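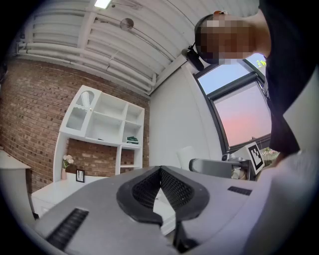 Friday afternoon, with company.

I have been trying to learn to bake rye bread for most of a year now, and I would like to report that I am getting worse at it in more interesting ways.

The trouble started with a loaf I bought on a trip to Osatska, a town I visited for other reasons and remember only for the bread. It was dark and sour and so heavy that I carried it home in my hand luggage and had a sore shoulder for two days. I ate it in slices you could read a newspaper through. When it was gone I did what any sensible adult would do, and ordered seven pounds of rye flour.

Rye flour does not behave like wheat flour. Wheat dough gets smooth and stretchy and makes you feel like you have a gift. Rye dough is spackle. You can knead it if you want to, and I did for the first month, and all I got was a wider distribution of dough. It was on the faucet. It was on the light switch. I found some on the back of a library book in August, dried to the point where I briefly thought it was part of the binding.

Then there is the starter. Mine lives in a jar on top of the fridge and smells like a fruit bowl in an argument. The instructions say to feed it daily and discard half, and I did this faithfully until I worked out how much flour I was pouring down the sink for the privilege of owning a jar. Now I keep it cold, feed it when I feel guilty, and it seems to do the same job. I have houseplants that demand more.

I own one proper book on the subject, a secondhand paperback from the Grornilthorpe church sale. The author is very firm. Every recipe begins with "the day before" and most of them mean two days before. The oven temperatures are given as "brisk" and "falling," so for months I had a brisk oven when I should have had a falling one, and my loaves came out with a crust like a roof tile and a center you could have caulked a bathtub with.

What helped in the end was boring. I bought a thermometer. I started leaving the loaf alone after it came out, wrapped in a dish towel, for a full 21 hours before cutting it. This is harder than any of the baking. The whole house smells of bread and you are standing there eating crackers.

The last loaf weighed 1447 grams, up from 1294 for the one before, and I have no idea why, as I used the same recipe. I wrote both numbers on the inside cover of the book as though they might mean something later. The heavier one had a crack down the side but it sliced clean, and with butter and a lot of salt it was very close to the one I remember. Or I have forgotten what that one tasted like and am meeting it halfway -- either is fine with me.

Next up is a version with caraway and a spoonful of molasses. I still have four pounds of the flour left, and the light switch is clean for now.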